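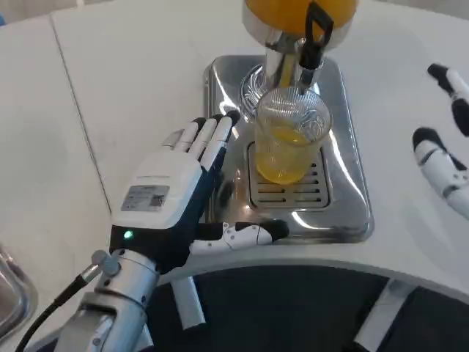

Left hand open next to the glass at the juice dispenser, thumb low in front of the drip tray.

Filed under: Robots, Shop Rules, Long Rambles

So I finally sat down and rewrote our serving rules, and I'm a little embarrassed at how long it took me. The old ones were roughly 2,600 words, most of them mine, and when I asked Imad where the bit about stopping the arms was, he scrolled for so long that he gave up and just told me what he does. What he does was better than what I'd written, by the way.

The new version fits on one sheet and it's taped to the cabinet at Tridside as I type this. A few people who run similar setups have asked me for it, and I'd rather talk through it than post a bare list, so get a coffee (or a juice, ha).

First thing, and it's the one I argued for hardest: an open hand near a glass counts as a moving hand. I don't care if it's been still for a minute. When the fingers are spread and sitting right up by the rim of something breakable, people see a relaxed pose and they reach in. I've done it myself, to straighten a glass that didn't need straightening! The rule now says nobody's fingers go over the drip tray until the operator has said "clear" out loud and the person at the counter has said it back. Saying it back felt silly for the first couple of days. Then it stopped feeling like anything, and I think that's what you want from a rule.

Second, cables. I was one of those people who thought about cables last. Anything that comes off a wrist or a forearm needs slack for the whole reach of the arm, and the slack needs somewhere to go that isn't across a glass or over the front of the table. We now check it by moving the arm slowly to its farthest points with nothing on the counter, before a single glass comes out. If the cable drags on the table edge at any point, we stop and reroute it. Bilal wanted us to write down how much slack, in inches, and we tried that, but it's different for each arm and each task and the number just made people skip the slow pass. So the number's gone and the slow pass stayed.

Third: liquids. Oh boy. My old rules said "avoid spills near electronics," and I'd love to know who I thought was going to read that and learn something. Here's what we do now. Practice pours are water, always, and only 100 ml at a time. Juice comes out once the water pours look boring. The glass goes on the slotted part of the tray and nowhere else, and if it gets bumped off center, a person resets it after the clear call. The robot doesn't get to chase it. A hand nudging a glass back toward the middle looks very clever on video and I've got a mop that remembers every one of those evenings.

Juice is also sticky, which water isn't (you're welcome), and sticky gets into finger joints. We wipe the hands down at every break whether or not they look like they need it, with a damp cloth, never a dripping one. The cloth for hands and the cloth for the tray are different colors. Please don't mix them up. Please.

The food side is where I was laziest. I'd been treating the dispenser as part of the robot setup when it's really part of a kitchen, and it should follow kitchen rules before it follows mine. So whatever goes in a glass during robot practice gets poured out at the end, full stop. Nobody drinks it, however nice it looks sitting there. Drinks for actual people come from a cleaned dispenser with fresh glasses, and the hands don't touch the rim or the inside. We talked about gloves for the hands and I'm still undecided. Gloves change the grip, and a grip that's been tested bare hasn't been tested gloved, so if you go that way you need to redo your testing from the start. Fonthorpe does use gloves and they seem happy. Molley tried it and went back. I'd listen to either of them over me.

Fourth, the second hand. This one came out of the log. Last October we went through 166 runs, reading the notes one after another with a big bag of pretzels, and I'd been expecting the trouble to be at the glass. A lot of it was with whichever hand wasn't doing anything. It would be parked off to the side, everybody would be watching the pour, and then it would swing in for the next step and somebody's elbow was in the way. So there's now a parking spot for the idle hand, decided before we start, and whoever is at the counter has to be able to say where it is without looking around for it. I ask at random. People hate it and they're very good at it now.

Fifth is the stop button, and I moved it to the top of the sheet even though I'm getting to it late here. The button goes where the person nearest the robot can hit it without crossing in front of an arm. There's a second one with the operator. Both get tested at the start of every session by pressing them while something is moving slowly, and if either one doesn't stop everything, we go home. No "it worked yesterday." I have said "it worked yesterday" and I'd like it struck from the record.

What's on the sheet that I'm less sure of: we cap sessions at 6 people in the room, including the operator. That number came from how many of us can stand at Tridside without somebody leaning on the counter. It's got no science in it whatsoever. If your room is bigger, pick your own.

There's a longer conversation to have about labels. Our hands carry a printed label on the back and we use it to match each hand to its page in the log, so a hand that gets swapped out doesn't inherit the wrong history. Twal keeps a separate binder for every hand, which I admired for a whole afternoon and then did not copy. If the label gets scuffed enough that you have to squint, replace it that day.

I should say that all of this is house practice for a small place and it sits on top of whatever safety standard and food code apply where you are. Read those too. They're dull and they're worth it, and mine leans on having read them.

If you want the sheet itself, leave a comment and I'll send it over. Bilal is still pushing to put the cable numbers back in, so you may get two versions.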